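Progress report, second period
Project: Tool Return and Tray Storage, Jorholm repair workshop
Prepared by: Nantana Sukprasert, workshop coordinator
For: Dastmont small grants office

1. Where we stand

In the first report I wrote that we had the tools but not yet a good way of keeping them. This is now partly solved. The workshop received the first order of yellow trays in January, and we started to use them on the benches in the same month. The rule is simple: one tool in use, one tray, and when the job is done the tool goes back in the tray and not on the bench or in a pocket.

We have 33 trays in use today. The rest of the order is still with the supplier, Polishchuk, who promised it before the end of the next period.

2. Screwdrivers

We began with screwdrivers, as agreed with your office. They are the tools that we lose most often, and also the tools that people borrow without asking. Our list has 177 hand tools in total, and every one is now written down with its type and its place. Before the grant we had only a paper list from the former manager, and many lines on it did not match anything in the drawers.

For the general benches we chose Phillips screwdrivers with a thick black and orange handle. The orange parts are easy to notice when the tool is left in a wrong place, and the grip is comfortable also for members with small hands.

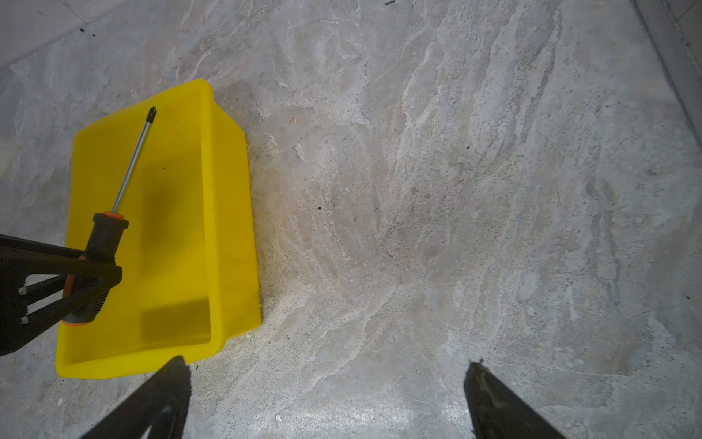 Phillips screwdriver over its yellow tray.

Members asked for a label on the handles. We tested two kinds of sticker, but both came off after some days of use, so for the moment we mark only the shelf. Nattawut Wongsuwan is asking for prices for engraving.

3. Trays

The trays are plain plastic, shallow, with a rim that is easy to hold with two fingers. At first I wanted a deeper model with a lid. After a discussion with the bench users I changed my opinion – a lid stays closed, and then people put the tool on top of it. With the open tray it is clear at once if the tool is back or not. At the end of a shift the person responsible looks for empty trays and writes the missing tools in the Sivis sheet.
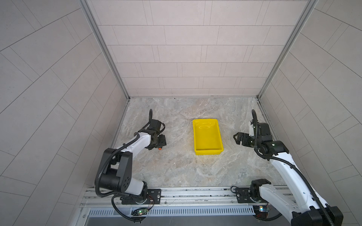

4. Daily use

The routine was introduced to 19 regular members in short meetings at the bench. Most of them accepted it well. Two of the older members prefer their own order and I did not insist, but they agreed to use a tray for the shared tools.

We ask that a screwdriver is laid flat inside the tray, with no part hanging over the rim. Diagonally is fine. In the first weeks some people placed tools across the top of the tray, and these rolled down when the bench was moved.

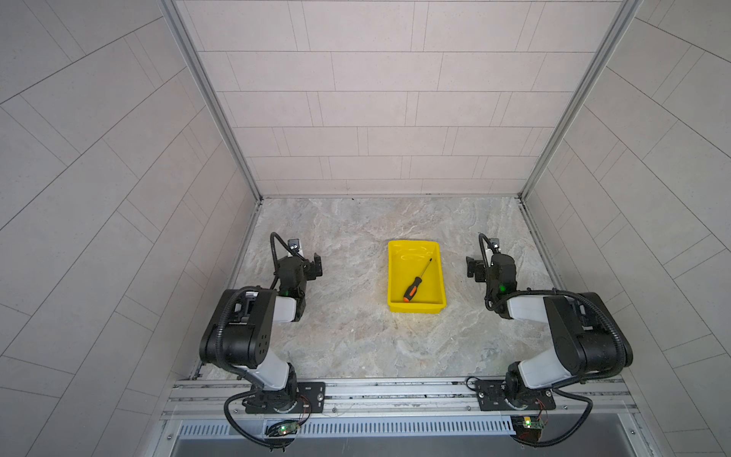 Tray with the screwdriver laid in diagonally.

5. Budget

From this period's part of the grant we spent 592 euros. It covers the trays received, the new screwdrivers and the shelf marks. The invoice for the remaining trays will come in the next period. No money was moved between budget lines.

6. Difficulties

The delay of the second delivery is the main one. It means that pliers and small wrenches still lie together in the old drawers, and the return routine does not include them yet. I also underestimated the time for the tool list. I planned one week for it and we needed almost three.

A smaller question is the cleaning. Yellow plastic shows every mark of grease, and a ribbed handle like this one leaves dirt in the bottom of the tray if it is not wiped first. 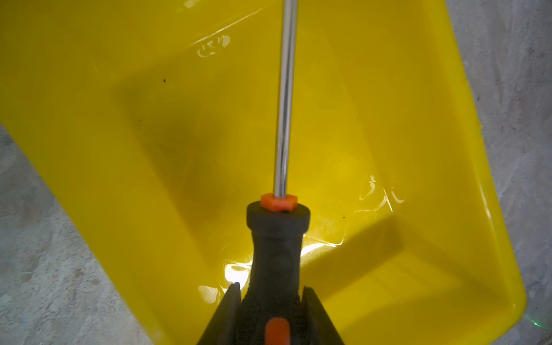
We now keep a cloth at each bench and ask members to wipe the handle before they put the tool away. The trays are washed with warm water and soap when the benches are cleaned.

7. Next period

Pliers and wrenches will be added as soon as the trays arrive. Nattawut will finish the comparison of engraving prices, and I will send it to you separately, as it may need your approval under the equipment line. I would also like to know if the final report should include the full tool list or only the totals.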